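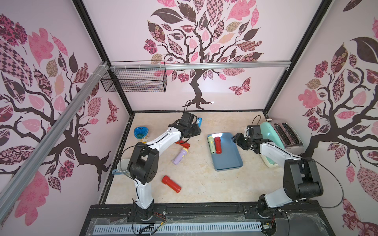 Photo: Irena Laskowska

The bus to Mendoza Street stopped running at nine, so Martin walked the last part with the key in his glove. His aunt had left him the flat and everything in it, and he had put off going until November, when the letters from Atico about the service charge began to come in red.

The electricity was off. He stood in the hall until he could make out the coats, then felt his way to the kitchen. Mrs Hale from number 15 had heard him on the stairs and came in behind him without knocking. She was holding a saucepan with a lid on it.

"You'll want to eat," she said. "Your aunt never had anything in."

They ate standing up, by the light from the landing. She told him the meter took a card and that the card was probably in the blue jug. It was - with 60 pounds in notes folded round it and a receipt from a shoe mender.
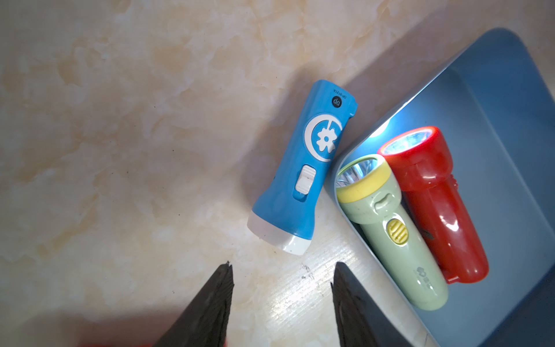 He put the notes in his coat and went down to the meter cupboard. The card had no credit left on it. The shop on the corner could top it up, Mrs Hale said, but only until ten, and the man liked to shut early.

Martin went. The man was already pulling the shutter down, but he let him duck under it. He read the name on the card and put it in the machine.

"She owes me for a newspaper," he said.

"How much?"

"It was a Saturday one."

Martin gave him a note and didn't wait for the change. When he got back, Mrs Hale had washed both plates in the dark and was drying them on her cardigan. He put the card in the meter. The fridge started up first, and then, in the front room, a radio he hadn't known was on began to give the football scores.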